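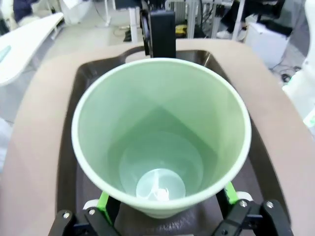
05/11/2025

Up too early, kitchen a state. Decided the cups had to be dealt with before anything else or I'd never start. Started with the cups, ended up doing half the room, so typical me.

The green ones first. Pale minty green, bought in October at the Rornerby closing sale, 4 of them and I still don't love the shape. So narrow at the bottom, everything settles down there and my hand won't go in past the knuckles. Tea bag corners, bits of tissue, whatever. Why do I put tissue in cups. Dad did it too. Shook them all out over the bin and had to go after one with a chopstick.

Washed, rinsed, upside down on the blue towel. Then put them on the low shelf and then moved them to the high shelf and then back to low. Low is better. The high one is for the Araújo plates now, wich I never use but can't part with.

Drawer by the stove: took everything out. Three can openers!! Kept the one that opens cans. Birthday candles, a key to I don't know what, rubber bands gone sticky, the warranty for the old Bimach toaster (toaster long gone). Tossed the warranty, kept the key. Also found the electric bill, 942 on the meter reading line in my own handwriting, no idea if I ever sent that in. Must call. Put it on the fridge so I see it.

Under the sink bad. Something has been dripping, the bottom of the Okora soap box went to mush when I picked it up. Put a bowl under the pipe. Will look tonight, if it's the same joint as last time I'm tightening it myself, not paying 90 dollars for a man to do it in ten minutes agian.

Lunch standing up. Crackers, the end of the cheese.

Afternoon, slower. Wiped the shelves, didn't bother with paper liner, it just curls. Bag of stuff for the thrift store by the front door: two can openers, the gravy boat, the tall mugs with the chips on the handles (maybe they won't take those). Have to get it into the car or it'll sit there till spring like the last one.

More than 100 plastic lids, I swear, and not a single one fits the square tub. Put them all back. Not today.

Feet hurt. Checked the bowl just now, bit of water in it, so yes, it's the pipe. Wrench is in the garage somewhere. Soup for dinner, then pipe, then bed.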